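**Flarkell Bread Club: common questions**

**How do I join?**
Fill out the form at the Flarkell counter or email Beril Türkmen. Membership is month to month.

**What comes in a share?**
You get 2 loaves a week. One is always the plain white loaf. The other changes, and the list goes up on the door each Friday.

**When is pickup?**
Between 3 and 7 p.m. Loaves left after closing go to the Uniyal Street pantry, and we can't refund them.

**Can I skip a week?**
Yes. Tell us two days ahead and we'll move your share to a later week. The club is closed for the first half of August.

**Is anything gluten free?**
No. All the bread is made in one room with wheat flour. Sesame and walnuts are used there too.

**Can you slice my loaf?**
Yes, at pickup. Ask for thin or thick. Sliced bread dries out faster, so freeze what you won't eat in a day or two.

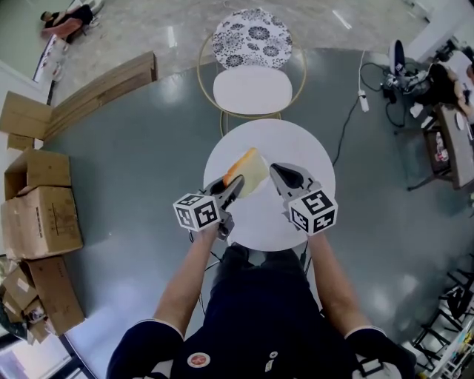
**How should I store it?**
Keep a whole loaf cut side down on a board, or in a paper bag. Don't put it in the fridge. Frozen slices can go straight into the toaster.

**Who do I call about a wrong order?**
Hélder Cardoso handles orders. Leave a message at extension 911 with your member number, which is on your card. Members who joined before the new cards came out can give their last name.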